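Section 4: Hanging hooks and loading the panel

Read this section before you buy anything else for the wall. Most of the trouble people have with pegboard comes from believing the number on the package, and our own package has a number on it too.

4.1 About the load rating

The Barnetti panel is rated at 40 pounds. That figure was measured with the weight spread evenly over the whole panel, on new wood studs, with every screw driven home. Your wall is probably none of those things. Treat 40 pounds as a ceiling you stay well under, and be suspicious of any online chart that gives a higher number for the same panel. We have seen them, and we don't know where they come from.

Ratings printed on hook packs are worse. They usually tell you what the metal can take before it bends, and say nothing on whether the hook will stay in the hole. A hook that holds a hammer all winter can still come out in your hand when you lift the hammer off.

4.2 Before you start

Check that you have done the following from Section 3:

1. The spacer strips are behind the panel. Without the gap, no hook will seat. If you skipped the strips because a video told you to, take the panel down and put them in.
2. All 17 screws are in. If you have some left over, find out where they belong. We don't pack spares.
3. The panel does not rock when you push on a corner with your palm.

CAUTION: Do not hang this panel on drywall anchors alone, whatever the anchor package promises. At least two rows of screws must go into studs.

4.3 Choosing hooks

The Barnetti panel takes standard quarter-inch hooks. "Universal" hooks are another matter. The word has no agreed meaning, and a hook made for eighth-inch holes will go in, look fine, and droop. Buy one pack, try it, and then decide about the rest.

The Jundier hooks in the optional kit fit snugly. They also cost more than plain steel ones, and for paintbrushes or a tape measure you will not notice any difference. Save them for tools you grab often.

NOTE: Colored coatings are there for looks. They slow down rust a little. They also make the hook slightly thicker, so the first fit may be stiff. Don't sand the coating off to make it easier.

4.4 Seating a straight hook

1. Hold the hook with its arm pointing up toward the ceiling.
2. Push the bent end into the hole until it stops.
3. Swing the arm down until the stem lies flat against the panel.
4. Pull gently straight toward you. If the hook moves, take it out and begin again one hole over.
5. Hang the lightest tool first and leave it overnight.

Step 5 gets skipped by nearly everyone. A loose hook often sags slowly, and it is cheaper to find out with a putty knife than with a drill.

4.5 Locking clips

Bhatia clips are sold as a permanent cure for hooks that fall out. They do help, on a clean hole with a hook of the right size. They will not rescue a hole that has already worn oval, and pressing harder only wears it faster. 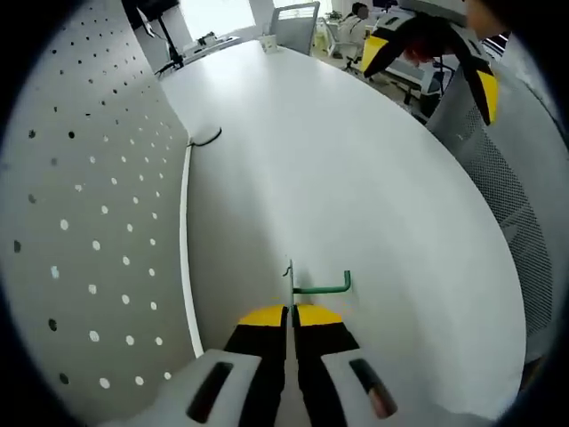 If a hole is worn, stop using it and move the hook up or down a row. Filling it with glue or wood putty makes a plug that holds until the first real pull. We get letters about this every August, when garages are hot and glue goes soft.

4.6 Arranging the load

1. Put the heaviest tools low and close to a stud.
2. Leave a hand's width around anything with a blade.
3. Keep long-armed hooks for light items. The farther a tool sits from the panel, the harder it pulls on the hole.
4. Stand back and see whether you can reach each tool without moving another one.

Outlines painted around each tool are optional. They look tidy in the catalog. In a working garage they tend to last until the next new tool.

4.7 Shelves and bins

The Witidero shelf hangs from four holes and has its own instructions. Those instructions call it suitable for paint cans. We would not put a full gallon on it. Jars of screws are heavier than people expect, so weigh one before you line up a row.

CAUTION: The weight of shelves, bins and everything in them counts toward the panel total in 4.1.

4.8 Checking later

Look over the panel after 2 weeks and again whenever you add something heavy. Tighten any screw that turns. If the panel has pulled away from the wall at the top, unload it completely before you touch the screws, then go back to Section 3.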